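Condance Appliance Manuals Text Collection

Version 2, 19 January 2020
Maintained by Gintarė Uibo

Summary

Condance is a collection of the plain text of household appliance manuals, split into sections and labeled by topic. It was put together to study how instructions are worded: which verbs are used, how warnings are placed, how long a step gets before it is broken in two. The text is English only. Page layout and drawings were dropped during extraction.

What is in the folder

manuals/ holds one text file per manual, in UTF-8, with one sentence per line.
sections.csv maps line ranges to section labels.
terms.txt is the list of part names, one per line, lower case.
changes.txt lists every edit made after the first release.
tools/ holds the scripts used to clean and split the text.

File names start with the product type, then a short code, then the year on the manual if there was one. Where no year was printed the name ends in "nd".

Section labels

There are 13 labels. The ones used most are unpacking, placement, connection, first use, daily use, cleaning, faults and disposal. A sentence gets one label only. When a sentence could go under two, it takes the label of the heading it stands under, even if the heading is a poor fit. Warnings keep the label of their section and have a second column, warn, set to 1.

Unpacking and placement gave the most trouble. Many manuals run them together, so that a line about removing film or tape comes right after one about leaving space behind the unit. In version 1 these were merged. They are now separate, and the old merged label is kept in the column old_label for anyone who needs to match earlier results.
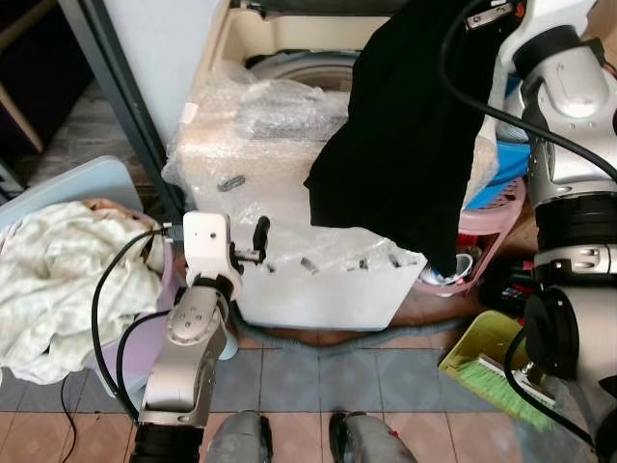
Transport notes are the other change. Sentences about carrying a unit, keeping it upright or letting it stand before it is plugged in used to be filed under first use. They now come under unpacking, and 80 lines were moved by hand. The line numbers are in changes.txt.

How the text was prepared

Scanned manuals were run through OCR and then read against the page. Files that came with a text layer were extracted directly. Both kinds went through the same cleaning script, Pant, which joins words broken at line ends, removes page headers and footers, and turns the different dash characters into one. Pant does not correct spelling. Errors printed in the manual are left as they were.

Splitting into sentences was automatic, with a manual check of numbered steps. Tables were turned into lines, one row per line, with cells separated by a vertical bar.

Using the files

Run tools/load.py with the path to the folder. It needs Python 3 and nothing else. To read the manuals without the script, open sections.csv first; line numbers start at 1, and the end line of each range is included.

The suggested split keeps all the manuals from one maker on the same side. A random split is not advised, as makers reuse whole pages between models and the same sentences would show up in both halves.

Known problems

Degree signs are missing in 4 files from the Fumia set and appear as a zero or the letter o.
Some fault tables have their columns in the wrong order.
Ernham manuals use "compartment" for both drawers and shelves, so terms.txt is not reliable for them.
Washing machines and refrigerators are well covered. Dishwashers are not, and there are few dryers.
Most of the text is British English. Words such as "hob" and "mains" are left unchanged.

Terms of use

The labels and scripts may be used and changed freely with credit to the maintainer. The manual text belongs to the makers and is included for research only. Please do not repost whole manuals.

Corrections

Send the file name, the line number and the text as it should read. Fixes to labels should give the heading as well. The next release is planned for October, and corrections received before then will be listed in changes.txt.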